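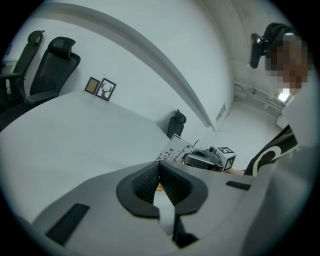
Bivico Task Chair with Headrest, black mesh
Reviewed Monday, November 20, 2023

We bought these chairs for the meeting room in August, to go with the big white Rainer table. I have used mine most working days since then, usually for up to 7 hours, so this covers more than first impressions.

The mesh back is the best part. It is tall enough to support my shoulders, and it did not get sticky in the warm weather. The tension was stiff for the first week or two and then settled down.

The headrest moves up and down and tilts. I am five foot six and had to set it at the lowest notch. Loukia Balaskas, who is taller, has hers near the top and likes it more than I do. If you sit forward to type, you will hardly touch it.

The armrests are my main complaint. They are firm and a little too high for our table, so the chair does not tuck in all the way. Measure from the floor to the underside of your tabletop before you order.

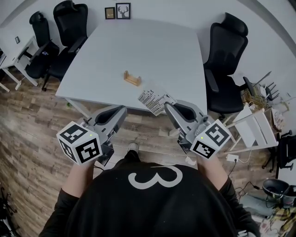

Wheels are fine on a wood floor. They roll quietly and I have not found any marks, but the chair does drift if you lean on the table while standing up. Softer casters are sold separately — I have not tried them.

Assembly took me 25 minutes. The bolts for the back are hard to start, and the instructions show two steps in the wrong order. Berwyn Harries put his together without them and had no trouble.

Before this I had a Vorna without a headrest. The seat on that one was softer, but the back was too short for long meetings. I would buy the Bivico again for a desk. For a room where chairs need to slide under the table, get the version without arms.

Rating: 7 out of 10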